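Vandik Phone Battery Log

README for the public release

What is in the folder

Vandik is a set of battery records from older phones that people still use every day. Each record is one charge cycle: when the phone came off the charger, when it went back on, the level at both ends, and what the screen and radios were doing in between. We started keeping the records in June, after a long argument about whether a phone with a worn battery is worth repairing or should be replaced. Neither side had any numbers. Now there are some.

The phones come from two makers, Altier and Kettani. We bought all of them second hand or had them already. No maker gave us a phone, paid for anything or saw the results before this release.

The release has 91 phones in it. Every phone was logged for 30 days in a row. If a phone was lost, broken or sold before its 30 days were up, we took it out completely and did not keep the partial log.

Files

phones.csv has one line per phone. The columns are phone_id, maker, model_year, storage, battery_original (yes, no or unknown), case (yes or no) and use_type.

cycles.csv has one line per charge cycle. The columns are phone_id, start, end, level_start, level_end, screen_minutes, cell_minutes, wifi_minutes, temp_high and charger_type.

notes.csv has free text the owners typed in. Most lines are short and plenty are blank. Spelling has been left alone.

All times are local to the phone. Temperatures are in Fahrenheit and come from the phone's own battery sensor, so they tell you about the battery and not the room.

How the records were made

Each phone ran a small logging app called Brenel. It reads the battery level every 15 minutes and again whenever the charger is plugged in or pulled out. Brenel writes to a text file on the phone. It doesn't send anything over the network, and owners copied the file to us by cable when the month was over.

We asked people to use their phones the way they always had. We didn't ask them to drain the battery to zero, turn off background apps or dim the screen. Lab tests already cover that kind of thing, and they never matched what we saw in daily use.

Owners picked their own use type from a short list: calls and messages, social and video, maps and driving, games, or mixed. Mixed was by far the most popular answer. Treat this column with care. Someone who picked calls and messages may still have had the screen on for hours watching video, and screen_minutes will tell you more than the label does.
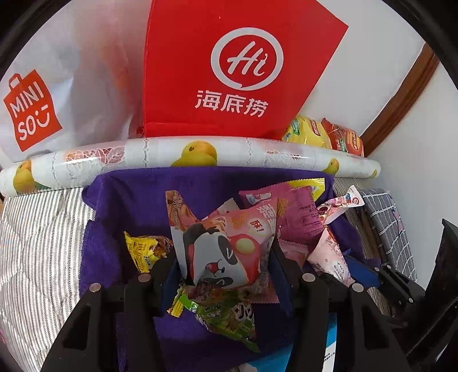 The charger type was harder to get right than we expected. The Altier phones report whether they are on a fast charger, a slow charger or a wireless pad. The Kettani phones only report that they are charging. For those we worked it out from how quickly the level rose, and such lines have an asterisk after the charger type. If you need charger data you can fully trust, drop every line with an asterisk.

Cleaning

Somtochukwu Dauda did the first pass and Bushra Baloch checked it. The rules were kept simple:

Cycles shorter than 15 minutes were removed. These were nearly all loose cables.

If the clock on a phone jumped, we fixed the times when the jump was a clean time zone change and removed the cycle when it wasn't.

If level_end was higher than level_start on a discharge, we removed the cycle and checked the phone for a sensor fault. This led us to replace 2 of the original logs with fresh ones from the same owners.

Nothing was smoothed. Some phones drop from a healthy level to almost nothing in one reading, and this is a real thing that worn batteries do. Please don't filter those drops out without saying so in your write-up.

The original Brenel files are not in the release. They list the names of installed apps, and we didn't want to publish that. The script that turns them into cycles.csv is included as make_cycles.py, so you can at least read what was done.

Known problems

The battery_original column depends on what the owner knew. A phone bought second hand may have had its battery changed by a previous owner, and a repair shop doesn't always leave a record. We marked these as unknown unless the owner had a receipt.

Screen brightness is missing. Brenel can read it on the Altier phones but the values made no sense when auto brightness was on — the number would sit still while the screen was plainly changing. We left it out.

The logs were made in warm weather. Cold is hard on a tired battery, and you won't find any of that in these files. A winter round would be useful and we'd like to do one.

Owners are mostly people we know, or people they know. They live in the same part of the country and share a cell network with decent coverage. Phones that spend all day hunting for a signal will do worse than these did.

Model year is the year the model went on sale, not the year a given phone was made or bought.

What it is good for

The records suit questions such as how long a worn phone lasts between charges, how much screen time eats into that, and whether people change their charging habits as the battery gets weaker. They have also been handy for testing battery estimate code, which tends to be written against new phones and does badly on old ones.

Please don't use the records to rank the two makers. The Kettani phones in the set are older as a group and have had harder lives, with more drops and more third-party batteries. A straight average will make them look bad, and the average won't mean anything.

Privacy

Phone ids are random and were not made from serial numbers. Dates have been shifted by a different whole number of weeks for each owner, so days of the week are still right but you can't line up two phones on the calendar. We read every line of notes.csv and took out names, addresses and places of work. If you spot something we missed, write to us before you post it anywhere.

An owner can ask to be removed at any time. When that happens we put out a new version without their phone and take the old one down.

Versions

1.0 — first release, 18th August.

A 1.1 is planned to fix the use_type column, where the spelling of "maps and driving" is not the same on every line. Until then, convert it to lower case and trim the spaces before grouping by it.

License and contact

You can copy, change and share the files for any purpose, including paid work, as long as you name Vandik as the source and say which version you used. The script is under the same terms. Brenel is a separate project with its own license, included in the folder.

Questions about the cleaning rules go to Somtochukwu Dauda. Questions about privacy or removal go to Bushra Baloch. Both addresses are in contact.txt, and replies may take a few days.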